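Droltden Powder Diffraction Set

Version 2, released 5/5/22
Maintainers: Eirini Dimitriou, Tomoyo Kudo

Summary

Droltden holds 469 powder x-ray diffraction patterns from mixed oxide samples, with the refined lattice parameters for each. It was put together to test peak-fitting code on patterns with strong overlap. Samples were made at the Prudska lab and measured on the Hegyi bench diffractometer.

Contents

patterns/ - one text file per pattern, two columns (angle in degrees, raw counts)
refined/ - lattice parameters and errors, one row per sample
blanks/ - 11 patterns of the empty holder
samples.csv - sample ID, composition, firing time, operator initials
notes/ - scanned bench notes, not proofread

File names start with the sample ID. A trailing "r" marks a repeat run on the same powder after remounting. Repeats count toward the total.

Measurement

All patterns use copper K-alpha radiation. The K-alpha 2 line has not been stripped. Each run took 30 minutes. The sample holder was spun during the run except where samples.csv has spin = 0. Counts are as recorded - no smoothing, no background removal, no scaling between runs.

Refinement was done by Tomoyo Kudo with one fixed profile function for the full set. Errors in refined/ are the fit errors only and do not include sample height error.

Known problems

Samples 58 and later were mounted on the new holder. Use the matching blank; the old ones show a broad hump at low angle.
Firing times were rounded to the nearest hour before July.
Some bench notes give the composition by weight and some by mole. The values in samples.csv are all by mole.
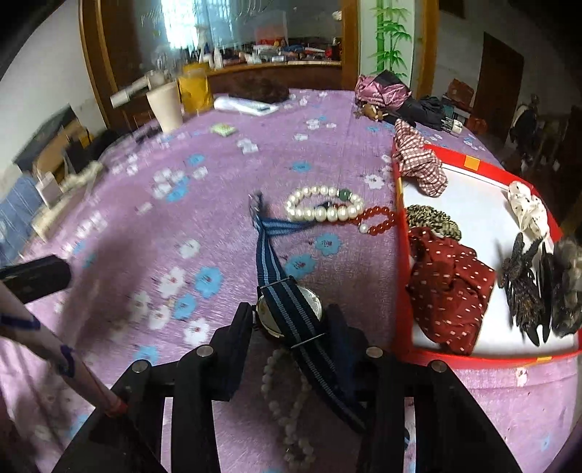

Changes from version 1

Added the repeat runs.
Fixed a sign error in the zero-angle offset, reported by Berenice Palacios.
Renamed the column "temp" to "stage_temp".

Use and contact

Free for research and teaching. Please cite the set by name and version. Send corrections to Eirini Dimitriou with the sample ID and the file name.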